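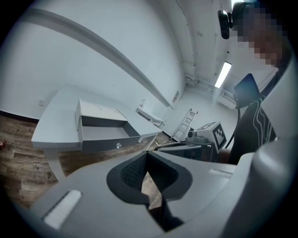
Tatiana said no way, not the dumplings, you can't put plum dumplings on a bar menu and charge that. Oldřich kept wiping the same glass.

"People will pay."

"In Ritville?"

"In Ritville."

Opening in 3 hours. No ice yet. The sign outside said Kamorau in green letters, the K already flickering, and the guy from Šimko had dropped the wrong crate – sour cherry syrup, enough for 1000 drinks, when what they'd orderd was rye.

So. Cherry drinks, then. She cracked a bottle, stuck a finger in. Sweet. Too sweet. Lemon, maybe, and the caraway stuff his aunt used to send from Clirkmont.

"Try it," she said.

He tried it. Coughed. Tried it again.

"With a dumpling," he said.

"No."

"One dumpling. On the side. Poppy seeds."

She looked at the lease taped up by the register. 3000 a month, first due in April. Room for up to 51 people if nobody sat down. Her mother's soup pot on the back burner, going since morning, the whole place smelling of dill and onions and fresh paint. 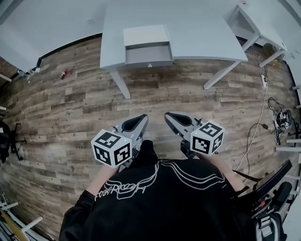 *Gray grips, wood-look floor.*

Somebody knocked. Too early. An old man in a wet hat, peering in, hand cupped on the glass.

"You open?"

"No," said Tatiana.

"Yes," said Oldřich, and he was already spooning out a dumpling, sugar all over teh bar.

The man sat. Ate. Didn't say a word, just pushed the plate back across and held up two fingers.

She went to find the lemons.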